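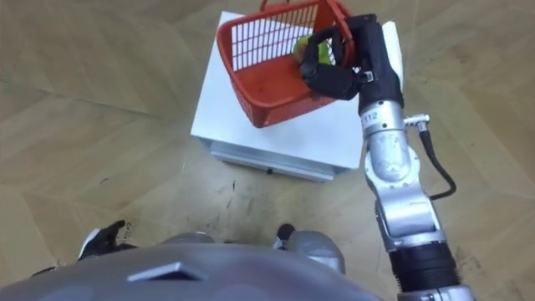 Figure 3. Reaching into the basket with the right hand, seen from the head camera. The basket stands on the low white unit.

4.2 The basket task in the shared workshop

Everything in this section was built and tuned at Istholm, the members' workshop where three of us rent bench space. We wanted a task that any visitor would understand at once, and a shopping basket with one piece of fruit in it turned out to be a wonderful choice. The basket is light and cheap, and it is surprisingly hard to handle! Its walls are open slats, so a fingertip that arrives slightly off target slides into a gap and stays there. The handle swings, and the whole tub tips as soon as the pull is off center.

Our first controller treated the rim as a straight bar at a known height. It worked well on paper and badly on the parts we had at hand.
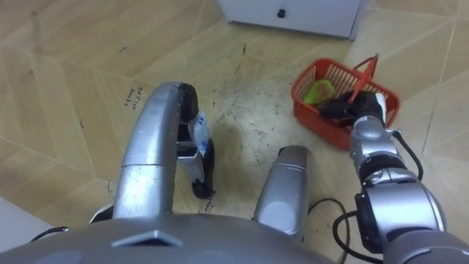

The second version, written mostly by Sneha Nigam over two long evenings in April, drops the fixed height. The hand comes down slowly until the motor current rises, backs off a little, and only then closes. We call this step the "knock" - it is 30 lines of code, and we are very fond of it. The same routine serves with the basket on the floor or on the white unit, with no change to the settings. The left arm takes no part in the grasp and is parked forward, clear of the basket.

For the lift we let the basket tilt. Holding it level asked too much of the wrist, and a moderate tilt keeps the fruit against one wall, where the head camera finds it again easily. Manju Kashyap logged more than 587 attempts with this setup, and the logs are the basis for Section 5.

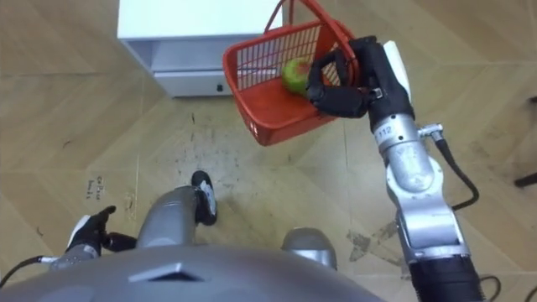 4.3 Cable routing and wrist wear

The cable on the right arm needs a generous loop at the wrist. We began with a shorter one, which limited how far the hand could turn over the rim. Sushil Pathak rerouted it along the outer side of the arm, and we kept that layout for all later runs.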